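Free community kitchen opens on Szabo Street

26 January 2021

If you've walked past the old Alodach building in Doltthorpe lately and wondered about the lights, I can tell you: the Birico Kitchen is open! I went in on its second morning, planning to stay 15 minutes, and left well after lunch.

The idea is simple. Anyone in town can book the room for a couple of hours and cook in it, free of charge, as long as they leave it the way they found it. The money came from a neighborhood appeal that started in October and brought in $3,149 from 108 households, most of it in small bills (and one very heavy jar of quarters). The room itself is 480 square feet, so there's a limit of four people per booking for now, masks on.

What I liked most is that it doesn't feel like a school cafeteria. The counter is white with gray marble veining, the wall behind it is all little blue-green tiles, and the snacks sit in a clear tub with a white lid where you can reach them. There's a big bamboo cutting board with a groove around the edge for the juice, and I want one exactly like it at home. Kids haven't been forgotten either – there's a plate of play food, strawberries and a lemon, to keep small hands busy while somebody chops the real thing.

Bookings go on the sheet by the front door or through the Birico phone line, and mornings are filling up first. Bring your own ingredients, your own dish towel and a container for leftovers. Knives and pans are already there, and so is salt, though I'd bring my own pepper.

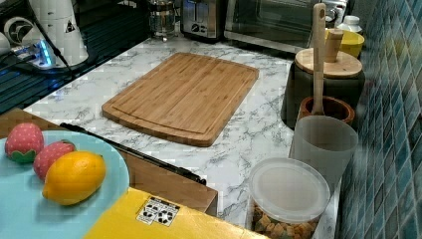 The bamboo board has the middle of the counter to itself.

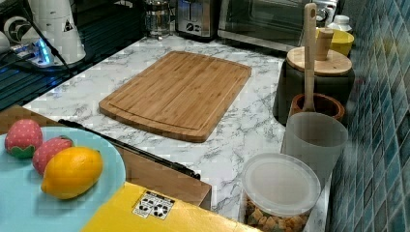 One reader has already written in to say that she booked an hour for bread and wished she'd asked for three, and that "a second cutting board would be nice, one just for onions," which I've passed along to Birico.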